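Chips in one box, biscuits in the other: an afternoon comparing grippers with Helmi Tikkanen

Helmi Tikkanen has eaten a lot of chips this year. She works at Orbridge, a small shop that tests grippers and controllers for companies that pack and sort things, and for the past few months the thing being packed and sorted has mostly been snacks. I wanted to talk to her because I had read three of her test notes in one evening and come away wanting to buy a robot arm, which I cannot afford and have no room for.

We met on Tue 14 May, and before I had my coat off she was handing me a bag of chips and telling me to pick it up by the corner.

"Now by the middle," she said. "See? It slides around inside. You adjusted your fingers and you didn't even think about it. That is the whole job right there!"

Why snacks?

I asked how she settled on snack bags when most of the test sets I've come across are blocks, cups and plastic fruit.

"We did blocks. Everybody does blocks, and I still keep foam cubes around, they're a lovely first grasp when you've changed something and want to know if the arm is still sane. But a cube tells you almost nothing about a bag. A bag is full of air, it's shiny, it bends, and it hides half of the bag next to it. I had two grippers that looked identical on cubes, I mean you could not have told them apart, and then we put a heap of chips in front of them and it was like watching two different species."

The two grippers are known in the shop as the Jundau and the Felance. The Jundau has stiff angular jaws and closes fast. The Felance has softer pads, closes slower and lets you set the force in finer steps. Helmi ran both on the same arms with an Ojala controller, and then ran the Jundau again with the controller the shop had been using before, to find out how much of the difference was in the hand and how much was in the software telling it what to do.

The task is easy to explain to a person. Chips go in one carton, biscuits go in the other, and each carton has a handwritten label on the front. The bags start in a heap on the table, overlapping, at whatever angle they land.

"I get asked if I arrange the heap," she said. "I tip it out of a bag and leave it alone. Once you start arranging, you start being kind to the robot, and then you've learned about your own kindness."

She put two stills up on her monitor while we talked.

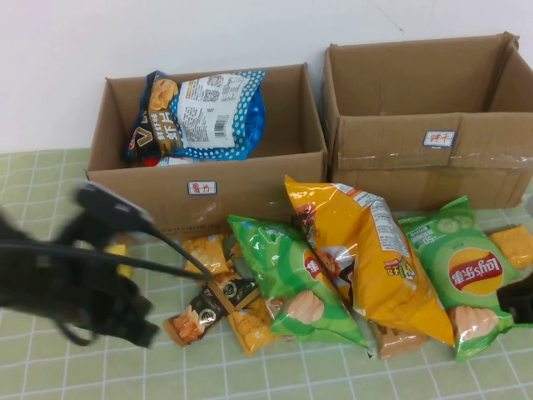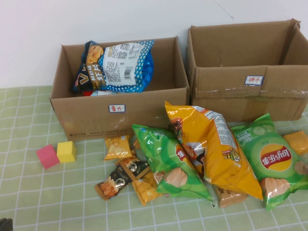 Jaws, pads and a lot of crinkling

So which one won? Helmi made a face at the word.

"The Jundau was better on the big bags, and I did not expect that. I was sure stiff jaws would pop them. What happens is that you come in at the top seam, where it's flat, and a hard edge gets hold of that seam beautifully. The soft pads kind of roll over it. I must have watched the Felance pat the top of a yellow bag for a whole morning, like it was comforting it."

The small packets went the other way. They lie flat, they slip under their bigger neighbors, and the stiff jaws tend to shove them along the cloth before they close. The soft pads drag them a little and then hold on. Out of 40 tries at small packets, the Felance dropped 3, and Helmi is very pleased with that number (she told me twice). She was less willing to give me the Jundau's figure, as she had changed its closing speed partway through the set and thinks the first half should be thrown out.

"I want to redo it properly. I changed one thing in the middle of a test, in January, on a Friday afternoon, and I've been annoyed with myself ever since."

The controller surprised her more than either hand. With the old one, the arm would arrive at the bag, stop, think, and close. The Ojala lets the last bit of the approach and the start of the closing overlap, and for a bag that shifts when you touch it, that overlap matters a great deal. Helmi's colleague Aarne Heinonen did most of the tuning, and he leaned in from the next desk when he heard it mentioned.

"She's being generous," Aarne said. "The first week it was terrible. It closed early every single time. We had a log with 700 grasps in it and I think most of those were air."

"Very confident air," said Helmi.

Aarne's fix was plain enough. He stopped giving the controller one closing point for everything and let it have one for things that stand up and another for things that lie flat. He would like to get rid of the split eventually and have the arm judge it from the camera view. For now it works well enough that he has moved on to other complaints, chief among them the glare off the packaging, which he would happily talk about until dinner.

What the camera sees

I asked about that glare anyway. The shop uses fixed cameras looking at the table, and Helmi has tried moving them higher, lower, closer and off to one side. High up, you see into the cartons and can tell what has landed where. Low down, you get a much better idea of which bag is on top of which.

"If you made me pick one I'd go a bit high and a bit off center," she said. "You lose some of the heap behind the arm when it swings in, but you can always wait for it to swing out again. You can't wait for a carton wall to become see-through."

The checked tablecloth has turned out handy for her too. When a camera gets bumped, the squares show it at once, and she can line things up again without getting out the calibration board.

Her advice for someone starting out

Plenty of people write to her wanting to compare grippers on a small budget, and she answers all of them, sometimes at great length. Her main piece of advice is to buy groceries before buying a second gripper.

"Get the thing you want to pick up. The real one, in the real wrapper, and get a lot of them, because they wear out! A chip bag that's been grabbed all week is soft as a sock, and then your numbers look wonderful and they're nonsense. I swap bags every day now. Also label the cartons by hand. I love a printed label, but when you switch tasks at five o'clock you want a marker and some tape."

She also keeps every run, good or bad, each with a number. The latest when I visited was run 3028, and she could tell me from memory what had gone wrong in several of the ones before it.

Next on the list is a mixed setup, with the Jundau on one arm and the Felance on the other, each taking the bags it's good at. Aarne thinks the arms will spend their time getting in each other's way. Helmi thinks they might for a week or so, and she has already cleared the bench for it.

I left with the bag of chips from the beginning of the visit. Most of them were crumbs by then, and I ate them on the train.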